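Call for participants: people who fold, press or sort for a living

Has your laundry, hotel or care home been told that machines are coming to "help"? Orkau, a small workers' newsletter, wants to hear from 30 people for a study of what changes after that meeting.

We have read the Faltix brochure. It promises lighter work and no job losses, and it doesn't say who clears the jams or whose breaks get shorter. Maybe it will all go well. We'd like to hear it from the floor before we believe it. 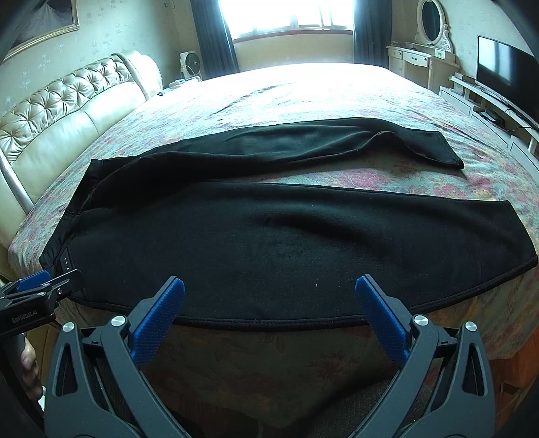

Orkau, Issue 5

A black fleece with one sleeve folded back is a simple enough job by hand. Ask anyone who does a few hundred a shift — then ask what happens to their hourly target once a gripper is doing part of it.

You should have at least 3 months in the job, paid, casual or agency. We can't take supervisors or anyone employed by a supplier. Interviews run 60 minutes, by phone or in person, outside your rostered hours. You'll be paid for your time, and your employer won't be told you took part.

Places close at the end of March. Leave a message at the Orkau office after 5 pm and say which shifts you work.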